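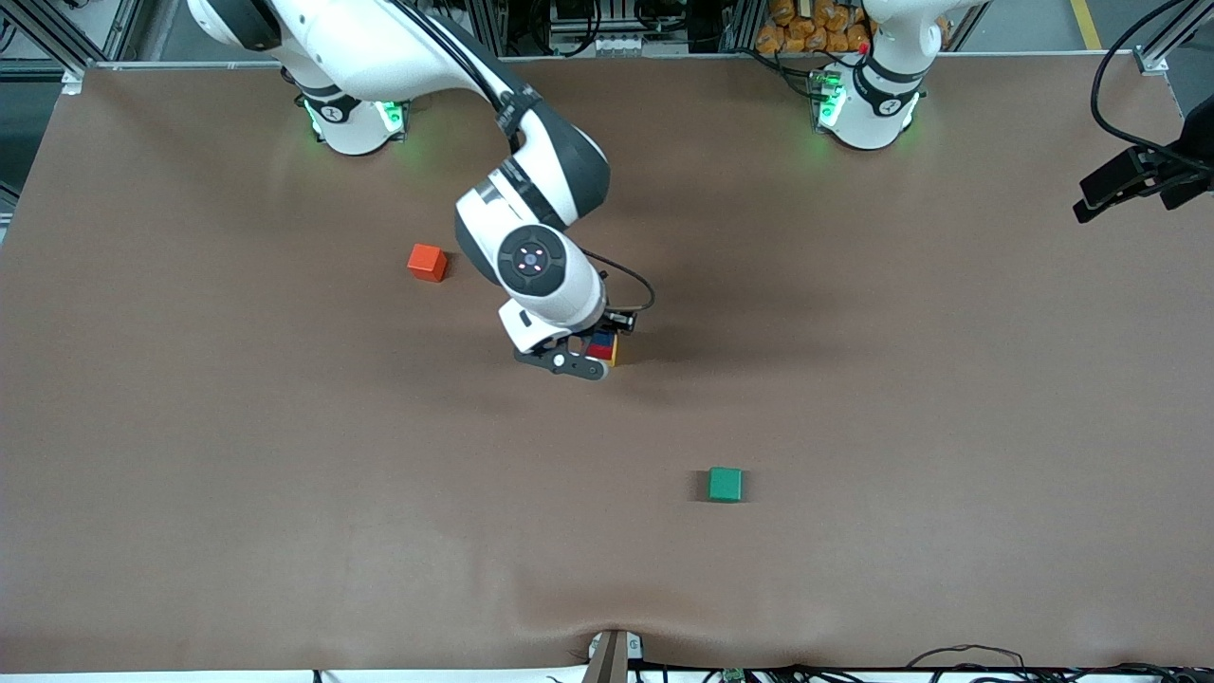
*Two robot arms and three small cubes over a brown work surface.*

# Week 5: Noise as an Environmental Exposure

Friday, October 9, 2026

Read these notes before the Torton problem set. They cover the same ground as the lecture, plus the part on combining sources that we always rush through at the end. I love this unit! Noise has everything that makes environmental health interesting: physics you can do on a napkin, biology that runs while people are asleep, and a distribution across neighborhoods that tells you a lot about how a town was built.

## What we are measuring

Sound is a pressure wave. Noise is sound that is unwanted or harmful, so part of the definition sits in the listener. Keep that in mind, as it comes back when we talk about annoyance.

The ear handles an enormous range of pressures, and we use a logarithmic scale (the decibel, dB) to keep the numbers manageable. Most health work uses A-weighted decibels, dBA, which count less of the very low frequencies in a way that loosely follows human hearing at moderate levels. A-weighting is handy and it is everywhere, but it can understate the low rumble from big ventilation fans or idling diesel engines. If someone in your study area complains about a hum and your dBA readings look fine, believe the person and look at the unweighted spectrum.

The metrics you'll meet most often:

- **Leq** -- the steady level that would carry the same sound energy as the varying level you measured, over a stated time. Always state the time. An Leq without a period is like a dose without a unit.
- **Lmax** -- the loudest moment in the period. Useful for sleep, where single events matter a great deal.
- **L90** -- the level exceeded 90 percent of the time, often used as a stand-in for background.
- **Ldn** and **Lden** -- whole-day averages with a penalty added for night hours (and, in Lden, a smaller one for the evening).

A quiet street with one freight train at 3 a.m. and a street with a steady moderate hum can have the same night Leq. Ask the people who sleep there whether they are the same street!

## Adding decibels

Please don't add them directly. Two machines at 45 dBA each do not make 90 dBA, they make 48. Doubling the sound energy raises the level by 3 dB, whatever level you start from.

The general form, for sources L1, L2 and so on:

`Ltotal = 10 × log10(10^(L1/10) + 10^(L2/10) + ...)`

Play with this a bit and something very practical falls out of it. When one source is much louder than the others, the total is nearly the level of the loud one. Silencing a quiet source next to a loud one buys you almost nothing, and towns have spent real money finding that out. In the Nunach exercise you'll see a proposal to quiet the school's rooftop unit while the truck route stays where it is. Run the numbers before you decide what you think.

Distance works differently for different shapes of source. For a point source in the open, expect a drop of 6 dB per doubling of distance. For a long, busy road, which behaves more like a line, it is closer to 3 dB. Real ground, walls and weather all pull these numbers around, so treat them as a first sketch.

## How noise gets under the skin

Hearing loss is the effect everyone knows. It depends on level and duration, and it is mainly a story about workplaces, loud leisure and headphones. Community noise is usually well below the levels that damage the inner ear, and for a long time that was taken to mean it was merely a nuisance.

The non-auditory effects are where the field has grown so much. There are two main pathways to know.

**The direct pathway.** Sound reaches the brainstem and triggers arousal even when the sleeper does not wake up. Heart rate rises, stress hormones may follow, and sleep gets shallower. People report that they have gotten used to the trains, and in terms of waking up they often have! The heart rate response fades much less than the waking does.

**The indirect pathway.** Noise interferes with something a person is trying to do: talk, rest, read, concentrate. That leads to annoyance, and long-lasting annoyance is a stressor of its own. This pathway depends on attitude, control and predictability as well as on level. The same flight path can annoy neighbors differently after a well-run public process than after a bad one.

Outcomes studied so far include sleep disturbance, high blood pressure, ischemic heart disease and children's reading. The evidence isn't equally strong for all of them, or for all sources. Road traffic and heart disease is one of the better supported pairs. When you write up a claim, name the source and the outcome together. "Noise is bad for health" will get a red circle from me.

## Confounding, the hard part

Busy roads make noise and they also make air pollution. They run past cheaper housing, they discourage walking, and they bring heat. Anyone studying traffic noise and blood pressure has to deal with the fact that nitrogen dioxide goes up and down with many of the same things.

Some ways in:

1. Look for places where the two exposures come apart. Rail lines with electric trains are good for this. So is the difference between a bedroom facing the street and one facing a courtyard in the same building.
2. Model both exposures at the home address and put both in the regression, then be frank about how closely they are correlated.
3. Use a change over time, such as a runway closure or a new bypass, with a comparison area that did not change.

Measurement error deserves its own lecture. Most studies assign noise at the outside wall of the building. Windows may be open or shut, people move bedrooms, and some wear earplugs. If that error is unrelated to the outcome it will often pull the estimate toward zero, but don't lean on that as a rule -- modeled exposures can behave in other ways.

## The Torton problem set

Torton is a river town with a rail yard on one side and the Sezer bypass on the other. Oradov Field, the regional airstrip, adds small aircraft on clear days. The data file has hourly levels from 5 monitors, plus a household survey with sleep and annoyance questions.

Work in pairs, and turn in one write-up of no more than 2 pages:

- Compute day and night Leq for each monitor. Average the energies, then convert back. Averaging the decibel values straight is the most common mistake in this course.
- Pick one monitor and plot Lmax by hour. What would you miss with Leq alone?
- The bypass plan promises a reduction of 5 dB at the nearest homes. Estimate what that does to the total at a home where rail noise is as loud as road noise. Show your steps.
- Describe one confounder you could adjust for with the survey, and one you couldn't.
- Suggest a measure that acts at the source, one along the path and one at the receiver. Say who pays for each and who gets the quiet.

That last question is the one I most look forward to reading. A barrier protects the ground floor far better than the top floor. New windows work beautifully until a hot night, when someone without air conditioning has to choose between noise and heat. A lower speed limit helps everybody along the road, but it needs enforcement.

## Before next time

Sit somewhere you spend a lot of time, close your eyes for a few minutes and write down every sound source you can pick out. Note which ones you could turn off yourself. Bring the list to class, where we'll use it to start on perceived control and annoyance scales.

Phone sound apps are fine for getting a feel for levels, and please do wander around with one! Just don't report the readings as data unless you have checked your phone against the calibrated meter in the course cabinet. Sign the meter out on the sheet, and put the foam windscreen back on it when you're done.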